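Ticket: audiobook / ebook sync broken on the frontier history title
Product: Luma reader (desktop + phone)
Opened by: Leena Heiskanen
Assigned: Somkiat Nuchit
Priority: normal, raised to high Friday
Status: closed, one item carried over

Leena, 8:40 am
Title is Karach, The River Forts, the one on the trading posts and the treaty years. We have it for the reading group and three things are wrong with it. Endnotes go to the wrong place. Maps missing from chapter 3 on. Audio and text drift apart until the highlighted line is nowhere near what the narrator is reading. Group meets soon and half of them use the audio. Please look at endnotes first, people are quoting from them.

Somkiat, 9:05 am
Got it. Which edition? There are two in the catalog, the Culuner reprint and the older Laaksonen one. Same cover on both, annoyingly. Check the copyright page, should say who published it.

Leena, 9:20 am
Culuner. Copyright page says Culuner, second printing. But the "About this book" panel in the app says Laaksonen. Didn't notice that before.

Somkiat, 9:30 am
OK that is probably most of it. Text from one, metadata from the other. Going to pull the file and look.

Somkiat, 10:15 am
Log so far.

Opened the book file. Text is Culuner, no question, has the new preface and the revised chapter on the winter councils. Note file is Laaksonen. Laaksonen numbers its notes straight through the whole book. Culuner restarts at 1 every chapter. So when you tap note 2 in chapter 5 it goes to note 2 of the whole book, which is a note on spelling of river names. Explains what you are seeing.

Maps - not looked yet.

Audio - not looked yet.

Leena, 10:25 am
Yes! Everyone keeps landing on the note on river names. Someone thought it was a joke by the author.

Does that mean chapter 1 notes are right?

Somkiat, 10:30 am
Mostly. Chapter 1 matches until the place where Culuner added a note, then it's off by one to the end of the chapter. Dont trust any of them for now. If someone needs a citation use the print copy.

Somkiat, 11:50 am
Tried first fix: cleared the cached copy on test account, removed book, downloaded again. No change. Expected, since the bad note file is on the server side, but had to rule it out.

Tried second: forced the metadata record over to Culuner and rebuilt. Panel now says Culuner. Notes still wrong. So the record is just a label, doesn't pull the note file with it. Need the note file replaced by hand.

Asked the catalog desk for the right one. Waiting.

Leena, 12:10 pm
While you wait, more on the maps. On my laptop there's a gray box where the map should be in chapter 3. On the phone no box at all, text just closes up. Map captions are there on both. "The upper river and its posts, 1664" and then nothing under it.

Somkiat, 12:20 pm
1664? That's in chapter 3? Thought chapter 3 was the later forts.

Leena, 12:25 pm
It starts there, the first pages go back to the English taking over the Dutch colony and how that changed the fur trade, then it jumps ahead. The map goes with the early part. The author does that a lot. Chapter opens way back and you have to wait for it to catch up.

Somkiat, 12:30 pm
Fine, so caption is right. Good, one less thing.

Lunch. Back at 1.

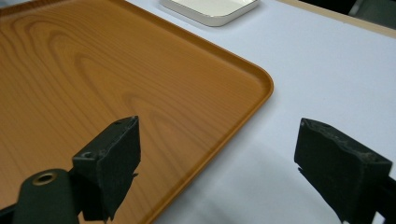
Tray with wood-grain base, white tabletop.

Somkiat, 1:10 pm
Maps. Image folder has the maps for chapters 1 and 2 with the names the text expects. From 3 on the text asks for one set of names and the folder has another. Files are all there. They open fine outside the reader. So it's a naming problem, same cause as the notes I'd guess, someone dropped the older image folder in and the first two happen to match.

Not certain the maps themselves are the same between editions. Leena can you check against your print copy? Sending you chapter 3 and chapter 7 as attachments.

Leena, 1:45 pm
Chapter 3 same. Chapter 7 NOT the same. The print one shows the reservation boundary before and after the second agreement, two line styles, dashed and solid. The one you sent only has the solid line. That matters, the whole chapter is an argument over the strip between the two lines. The author says outright that the government surveyors drew it one way and the people living there understood it another way. If we put up the old map the chapter makes no sense.

Somkiat, 1:55 pm
OK good catch. Not renaming then. Need the full Culuner image folder as well as the notes. Added to request with catalog desk. Did not rename anything, left as is.

Leena, 2:05 pm
Can we at least have chapter 3's? It's the one for this session.

Somkiat, 2:15 pm
Can do chapter 3 alone on your group's copy. It'll get overwritten when the real folder comes, no harm.

Somkiat, 2:40 pm
Done, chapter 3 map live on group copy. Close the book and open it again. Checked on laptop and phone.

Leena, 2:50 pm
Laptop yes. Phone yes after second try. Thank you. It's tiny on the phone though, can't read the post names even pinching.

Somkiat, 2:55 pm
Known thing, the phone view caps the zoom. Not part of this ticket. Turn phone sideways, helps a little.

Somkiat, 3:30 pm
Audio. Listened to chapter 4 with text open. In sync to start. First slip is where narrator reads a paragraph on the agent's ledger that isn't in the text at all. From there highlight runs ahead of the voice. By the end of the chapter it's 30 lines out.

So audio was recorded from the Laaksonen text. Culuner cut that paragraph, or moved it. Leena, is it anywhere in print?

Leena, 3:50 pm
Moved. It's in the appendix now with the other agency papers. There's a line in the new preface saying the ledger passages went to the back because reviewers said they broke up the testimony. I liked them where they were but ok.

Somkiat, 4:00 pm
Then audio can't be fixed by swapping a file. There's no Culuner recording that I can find. Options:

Option one, turn sync off for this title. Audio and text both work, no highlight following along.

Option two, re-time the sync file by hand so it skips over the moved bits. Slow. Have to do it for every chapter and somebody has to listen to all of it.

Option three, put the older text back for audio users. Notes and maps would match then, but they'd be reading a different book from the rest of the group.

Leena, 4:15 pm
Not three please. We'd have people arguing over page numbers all evening. Also the older text has the winter councils chapter before she got access to the family letters, and that's the chapter most of them picked the book for. In the old one it's nearly all from army reports. The new one lets the descendants' accounts lead and the reports come second. Very different read.

How long is two?

Somkiat, 4:20 pm
Days. Could do just the chapters you need.

Leena, 4:30 pm
Chapters 3 and 4 then, and sync off for the rest until later. One of our members follows the highlight because of her eyesight, so I'd rather she had something.

Somkiat, 4:35 pm
Ok doing that. Raising priority.

Friday

Somkiat, 9:10 am
Catalog desk sent note file and image folder, both marked Culuner second printing. Loading on test first.

Somkiat, 9:55 am
Notes on test: checked first and last note in every chapter. All land right. Back link from the note returns to the correct line too, except in the preface, where it goes to top of page. Preface only has a couple so leaving it.

Maps on test: all show. Chapter 7 has dashed and solid lines. Chapter 3 is the same map as before but cleaner scan.

Leena, 10:10 am
Is the picture section meant to be there as well? The portraits, between chapters 6 and 7.

Somkiat, 10:20 am
Folder has them but text has no place marked for them. Print only, looks like. Probably rights. Will ask but don't wait on it.

Somkiat, 11:30 am
Pushed notes and maps to live. Every reader who has the book already needs to remove it and download again, it will not update by itself. Highlights and bookmarks SHOULD stay, they're saved on the account. Tested with two highlights and one bookmark, all came back. If someone has typed long notes of their own in the margin, copy them out first to be safe.

Leena, 11:45 am
Sending that round to the group now.

Somkiat, 2:20 pm
Chapter 3 re-timed. No moved passages in it, the drift was just one long quote the narrator reads slower than the sync file thought. Chapter 4 re-timed: highlight now stops at the ledger paragraph, waits while he reads it, picks up again after. Looks odd, like it froze, but it's right. Tell your member to let it run.

Sync off for all other chapters. The button will be grayed out.

Leena, 3:05 pm
Re-downloaded on both. Tested:
Note 2 in chapter 5 - goes to the treaty text source. Correct.
Chapter 7 map - correct.
Chapter 4 audio - stops and starts like you said. Correct after.
Chapter 3 audio - fine.
About panel - says Culuner.
Search - hm. Searching for "ledger" gives hits that go to the wrong pages.

Somkiat, 3:10 pm
Search index is still the old one. Rebuild runs overnight. Try again tomorrow, if still wrong reopen this or just write me.

Leena, 3:15 pm
Will do. One person says all her highlights are gone. Checking if she signed in with her other email.

Leena, 3:40 pm
Other email. All there.

Somkiat, 3:45 pm
Good. Closing.

Resolution: note file, image folder and catalog record replaced with Culuner second printing. Sync file corrected for chapters 3 and 4, switched off elsewhere.
Carried over: sync for remaining chapters, separate ticket, assigned Somkiat.
Not fixed: zoom limit on phone maps, preface back links, portraits (asked).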